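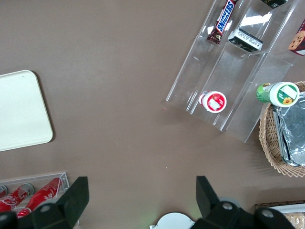
有读者留言说，零食这种东西买回来塞进抽屉就行，摆出来只会吃得更快。我想了几天，觉得前半句没错，后半句在我家不成立。

以前就是塞抽屉的。二月份大扫除，我从最底层翻出一包过期的饼干，还有两条压扁的巧克力，买的时候是什么心情已经完全想不起来了。看不见的东西我就当没有，下次去超市又买一遍。

所以现在改成全放在桌上。透明的亚克力阶梯架放零食，士力架放在最上面一层，小盒装的也放上层，带盖的小杯子放下面那层。可乐单独用一个亚克力架，罐子横着放，省地方，拿的时候也顺手。旁边一个藤编的篮子，装那些形状不规则、架子上放不住的，比如包着锡纸的托盘。绿色的圆筒罐立着总被我碰倒，后来干脆让它躺着，一头搭在篮子上。

架子是在 Lungu 买的，13 块钱，送来的时候有一层保护膜，撕了半个晚上。这种架子的毛病是容易沾指纹，灯一照特别明显，我一般用湿的眼镜布擦，干布会留细划痕。Homarov 也有差不多的款，层距高一点，放杯子更合适，不过我量过，放在我的桌上会挡住插座，就没换。

白色的长方形托盘我留着放当天要吃的。早上从架子上挑 3 样放进去，吃完就没有了，不再补。这个办法坚持到现在，破例的次数比我预想的少，多半是加班那几天。

桌子中间我尽量不放东西。之前试过把架子摆在正中，吃饭要挪，写字也要挪，挪了一个星期就烦了。靠边以后，中间可以摊开一本书加一台电脑，擦桌子也是几下的事。

还有一件事没解决，就是巧克力天热怎么办。桌子下午会晒到太阳，冬天无所谓，再过一个月肯定要软。放冰箱的话又回到看不见的老问题。我打算先把巧克力挪到下层，再看看 Gisthorpe 那种带门的小柜子，门也是透明的，就是尺寸写得不清楚，已经去问客服了，还没回。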